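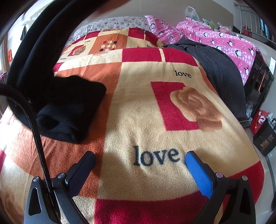
4. Keeping the Hand Unit Running

4.1 Setup

The hand unit we call Honard is a two-finger gripper carried by a person, with a wide-angle camera looking down over the fingers. We built it to collect demonstrations of folding and sorting clothes in real homes, and the same finger frames bolt onto the arm in our lab cell, Zevov. This section covers how one unit was set up, what wore out first, and how we fixed it. We are going into more detail than most papers do, and we think it pays off! A great deal of our progress this year came from a better screwdriver routine and a cable that stopped pulling.

Figure 4. Honard over a bed during a home session, fingers open. The left pad is dark navy and the right pad is bright blue. The black cable comes down on the left and into the left finger frame.

Each finger is a slotted black plastic frame with a textured pad at its tip. The slot saves weight, and it also lets the operator see a little more of the cloth between the fingers, something we only came to appreciate after trying a solid frame (it hid nearly everything we cared about). The pads differ in color on purpose. With the two sides marked this way, a person reviewing a session can tell left from right at a glance even when the unit has been turned well over, and our tracking code uses the same cue. Figure 4 shows the pair against a fleece blanket with large red, cream and orange squares, and both pads still stand out, the blue one especially.

4.2 Daily care

Before a session the operator opens and closes the fingers 20 times without touching anything, then checks the gap at full close against a paper strip. If the strip slides out, the pads need attention. The pads are wiped with a damp cloth and left to air dry. We tried alcohol for a while and stopped when the surface began to feel slick. Fleece and wool are the hardest on them: fibers pack into the texture and grip drops long before the pad looks dirty. A soft toothbrush clears it in a minute.

The frame screws are tightened by hand with a short driver. Vasanthi Suvarna, who looked after the unit through the whole collection, added a small paint mark across each screw head and onto the plastic, so a screw that has crept shows up as a broken line. It is a simple trick and we love it. Our early units had no marks, and a loose frame gave us finger widths that drifted slowly through a session and looked for all the world like a software bug.

4.3 Repairs

Over 3552 recorded grasps the unit came back to the bench 7 times. The cable was behind most of those visits. In the first layout it ran straight down to the finger frame with very little spare length, and reaching across a bed or the back of a sofa put a steady sideways pull on the connector. The encoder signal would drop out for a moment and come back, which made the fault a pain to find. We rerouted the cable with a loose arc, as in Figure 4, and anchored it at the top of the handle. The arc does get into the camera view. We decided to live with that, and the policy trained on these views did not seem to mind.

Pads were the other regular job. A worn pad is peeled off, the plastic under it is sanded lightly, and a new one goes on with contact adhesive under a clamp overnight. Both pads are always changed together. We changed only one early on and the fresh side dragged cloth toward itself, so folds came out crooked until the surfaces evened up.

One finger frame cracked at the end of its slot after a fall onto tile. We reprinted it with a rounder slot end and have had no cracks since. The revised part, which we named Jukunska, is now used on both fingers and on the Zevov arm.

4.4 Recalibration after service

Any repair that touches a frame is followed by a width calibration. The fingers are closed on 3 gauge blocks of known width and the readings are fitted with a straight line. If the fit is poor we take the frame off and seat it again before trying anything else. We keep the old values in the log, and plotting them over the months turned out to be great fun, with every pad change showing up as a clean little step. The logging script, Iyer, is described in Section 5.

Contact: Vasanthi Suvarna | © October 2026 the authors | Back to top
Shares 20 | Comments 3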